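Bescombe allotments settle the matter of the gate

The gate at the bottom of the Bescombe allotments will be painted green. It was green before, and for most of the last year the only argument has been over which green, so anyone hoping for drama may want to turn to the football.

Plot holders voted in March, in the upstairs room of the library, after a discussion that began at seven in the evening and was still going when the lights in the car park went off. The choice was between a dark shade known on the tin as Menon and a paler one called Rostton, which its supporters described as fresh and its opponents described as hospital.

Menon won by 2 votes. A request for a recount was made, granted and then withdrawn when it was pointed out that the last bus was due.

The old paint had been coming off since the previous summer, mostly onto the trousers of people carrying compost. The town council, which owns the land but has always been modest about it, offered £700 towards the work on condition that the plot holders agreed a colour among themselves. It may not have realised what it was asking.

"I have grown leeks next to some of these people for 19 years," said Adjoa Appiah, who spoke for the darker shade. "I had no idea they felt like that about a gate."
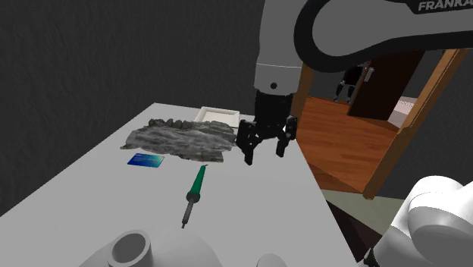

Ayuba Frimpong, who led the Rostton side, was gracious in defeat for nearly a minute. He said he accepted the result and would be using the other entrance. The other entrance is a gap in the hedge behind the water butts, and is officially closed.

Costs were also discussed. A quote from Celtora, the decorating firm on Mill Lane, came to £592 for rubbing down, priming and two coats, with the hinges extra. That leaves enough over for a new padlock, and there was a brief and dangerous moment when someone asked whether it should be brass or steel. The meeting moved on to slugs.

Work should start once the weather is dry for long enough, a phrase that has covered a good deal of ground in Bescombe over the years. Plot holders will need to come in by the lane while the paint hardens – or by the hedge, if they are Mr Frimpong – and wheelbarrows are to be left at the top. Anyone expecting a manure delivery is asked to put it off.

The council says it is pleased that residents have reached agreement. It has since written to the allotments asking for views on the noticeboard, which is brown at present and leans a little to the left. Replies are wanted by the end of next month, and Mrs Appiah has already sent hers.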